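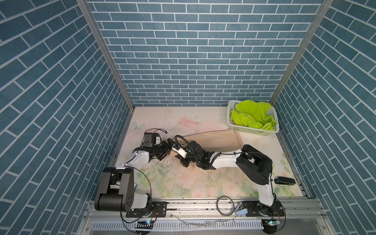

Yavuz Eren
Member, Wutwood Neighbors Help Board

Why do my towels come out of the dryer smelling like a wet basement? I moved into a second-floor place in July and the washer is an older Tiramton top loader that came with the apartment. Clothes are fine, mostly. Towels are awful! They smell okay folded on the shelf, then I use one after a shower and there it is. I've tried more detergent (a lot more) and I've tried running them twice. My sister says throw them all out, but I paid 105 dollars for that set and I'm stubborn.

Ní Mhurchú
Regular

More detergent is your problem, I'd bet money on it. It builds up in the loops and holds onto the smell. Do a hot wash with 2 cups of plain white vinegar and no soap at all, then a second hot wash with just baking soda. Skip the fabric softener from now on, forever, please.

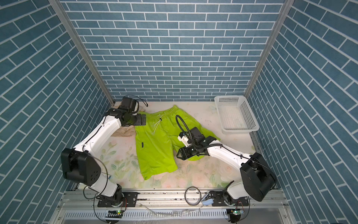 Also don't let anything sit in the washer overnight. I used to start a load at bedtime and then act surprised in the morning. And leave the lid up between loads so the drum can air out. My old machine needed a cleaning cycle on top of all that before it stopped stinking.

Unuvmont
New here

same thing happened to me, it was the dryer vent. full of lint. took 20 minutes to clean out and my towels dry way faster now. check that first before you buy vinegar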